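Two-Arm Assembly Cell: Progress Report to the Savolainen Fund
Osden workshop, Porkdale
Jul 8, 2020

Period covered

This report covers the work done on the two-arm cell since the last payment was released. The grant pays for the setup and upkeep of one machine over the project term. It does not pay for the control software, which is reported separately under the Nurau agreement, so software is mentioned only where it affected the hardware schedule.

Status in short

The cell is running and in daily use. Both arms are mounted, calibrated and under a maintenance schedule. The peg board work has started. Two items from the original plan are behind: the cable routing on both arms and the spare parts kit. Neither one has stopped the work, but the cable routing needs to be finished before longer unattended runs can be allowed.

Installation

The table was leveled and bolted down in the first week. We had planned to use the bare tabletop, but the board slid under side loads during the first trials. We added a black textured covering, and the board has held its position much better. It can still shift if a peg jams in a hole and the arm keeps pushing. The force limit on both arms was lowered for this reason, and a stop is now triggered earlier than the factory setting would have done.

Calibration takes 39 minutes when it goes well. It is repeated after any work on a wrist or a hand, and after any collision that trips a stop. We keep a paper log at the cell and copy it to the shared drive at the end of each week. The log has 524 entries so far, counting everything from a wiped sensor to a full joint inspection.

The left wrist needed the most attention. It drifted out of alignment twice, and on the second occasion we opened it and found a connector that was not fully seated. The connector was replaced and strain relief was added inside the joint. No drift has been logged on that side since the repair. The right wrist was opened and inspected as a precaution, and nothing was found.

Peg board work

The board is the standard test for the cell. It carries blue pegs and cylinders of several sizes, along with raised plates and a number of holes and slots. The layout is changed between runs so that the arms are not repeating one fixed motion. Small pegs are the hardest parts to handle, and most of our adjustment time has gone into grip force and approach angle for those. Large cylinders are easier to hold but need more clearance from the neighboring parts.
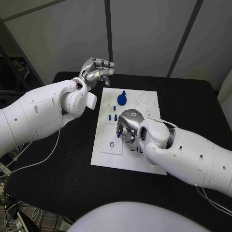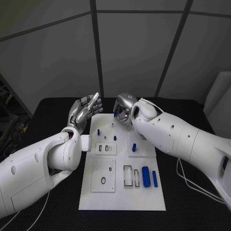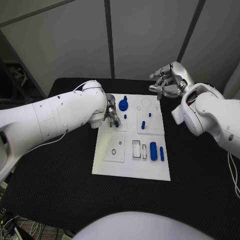

Small blue pegs gripped at the board: right hand in the first two views, left arm in the third.

Parts that are dropped off the board are put back by hand and the run is marked in the log. We do not count a run as complete if anyone has touched the board during it. This rule was brought in partway through the period, so earlier results should not be compared directly with later ones. We will leave them out of the final report.

Maintenance

The schedule now has three levels. The daily check covers the fingers, the visible fasteners and the surface of the mat. It is done before power-up. The second level comes after every 1,000 grasp cycles and includes a check of finger play and a torque check on the wrist screws. The third is a full inspection with the shell panels off, and it has been done once on each arm.

Finger wear is higher than we budgeted for. The contact surfaces polish with use and small pegs begin to slip. Roughening them by hand restores the grip for a while, but it also takes off material, and we would like to stop doing it. We have asked the supplier for a quote on replacement fingertips.

Cables

The thin white cables on the arms are still run on the outside. They were meant to be a temporary arrangement. They hang low enough that a wide move across the table can drag one over the mat, and the motion limits have been set to keep the arms out of the positions where this is worst. Permanent clips have been ordered. The floor cabling beside the table also needs to go into a covered tray, and the tray is on site but has not been fitted.

Downtime

The cell was out of service for 8 working days in the period. Most of that was the left wrist repair, including the wait for the connector. The rest was one power supply fault and a day lost to moving the equipment shelving.

Budget

Spending is within the approved total. The fingertip replacements were not in the original budget, and we propose to cover them from the unspent travel line. We ask for the fund's written agreement before placing the order.

Next period

Fit the cable clips on both arms and close out the floor tray.
Replace the fingertips and repeat the small peg runs with the new set.
Complete the spare parts kit, with at least one wrist connector and one set of hand fasteners on the shelf.
Do the second full inspection of both arms.
Start longer runs once the cable work has been signed off.

The final report is due in November. If the fingertips arrive late, the repeat runs will be the part most affected, and we will write to the fund as soon as we have a delivery date.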